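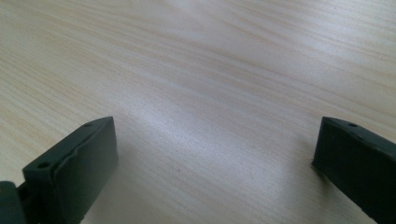 Can you teach a robot arm to pick things up without ever moving the robot arm while you collect the data? Mostly, and the part that goes wrong is the part we have been working on since November.

Thread on what we tried, what worked and what is still a mess. 12/27/18, quiet week, good time to write it up.

The set-up first. You hold a gripper in your hand. It has two fingers and a camera. You do the task yourself, the camera records what the fingers do, and later a network learns to copy it. The arm comes in at the very end, for testing.

We call the project Stendgate. The task set is small household stuff: pick up a spoon, put a lid on a jar, slide a card to the edge of the table and lift it.

The question for this thread is narrow. How much does the table matter?

It matters more than I wanted it to. Our first policy was trained on 700 demonstrations, all done on the same grey bench mat. On the mat it was fine. On bare wood it closed the fingers early, again and again, with the object still a good way off.

The obvious guess was colour, so we shifted the colours of the training frames at random and trained again. It helped a bit. The early closing came back whenever there was a lamp or a window reflecting off the surface.

So the suspect became glare. On a smooth table the bright patch can sit right in the gap between the fingers, which is where the object is going to be. The network had only ever seen something pale and shiny in that gap when it was a spoon.

Wood grain is a smaller problem but a real one. Long streaks running across the view pull the wrist round. The card task suffered most, as the policy seems to read a dark line in the grain as the edge of the card.

What we changed: we now record the approach with nothing there. You pick up the gripper, move over bare table, open and close nothing, wander about, stop. We call these blank passes. The label for every frame is "fingers open, keep going".

They are cheap. A normal demonstration needs an object placed, a clean grasp and a reset. A blank pass needs a table. You can do one in the time it takes the kettle to boil.

We recorded blank passes on 13 surfaces. Kitchen worktops, a varnished desk, pale wood, dark wood, a glass one we regret. Lights on and off where we could manage it.

Then we mixed them in with the original 700. No new demonstrations with objects at all. That was the point of the test: the grasping data stays the same and only the background knowledge changes.

Result: early closing on pale wood dropped from almost half of the trials to 7 in 100. The grey mat stayed where it was, so we didn't pay for it there.

The glass table did not improve. The fingers reflect in it and the policy gets very interested in the reflection. I have no fix for this and have stopped looking at it for now.

Someone will ask about masking out the background instead. We tried it with the Vedex segmentation code. It works when the mask is right. When the mask is wrong it cuts off part of the object, and you have swapped one problem for another that is harder to spot.

We also tried a polarising filter over the lens. Good for the window reflections, poor for the overhead lights, and it made everything darker, so we got more motion blur on quick moves. It went back in the drawer.

One thing I got wrong early on. I kept the fingers at the same opening for all the blank passes. The policy then learned that this exact opening meant "nothing here" and would not close properly from it. Vary the opening. Wide, half, nearly shut.

Another one: dust. On a clean pale surface a single dark speck can be the strongest thing in view. Two of our policies went for crumbs. I would not wipe the table before recording. Leave some specks in the blank passes, so the network gets told to ignore them.

How much blank data is enough? We tried several amounts. Below 2 hours the effect came and went between training runs. Past that it levelled off. I would not trust that number on anybody else's gripper, but it is a place to start.

Too much is possible as well. With blank passes making up most of each batch, the policy turned timid. It hovered over the spoon and drifted off. We settled on one blank frame for every four with an object.

The comparison code comes from Korkby, our older test harness, with small changes. Same start positions for every policy, and the person resetting the table doesn't know which one is running.

What I can't tell you yet is whether this carries over to a different camera position. Ours looks down past the fingertips, so the table fills most of the view. A camera further back would see less of it and may not care as much.

Next job is cloth. Tablecloths have folds, and a fold looks a lot like something you could pinch. The Kohlhase arm is booked for testing in the new year.

Data and training settings go up once I have sorted out the folder names, which are currently only readable by me. If you have tried something similar on stone or tiled worktops, please reply with what happened.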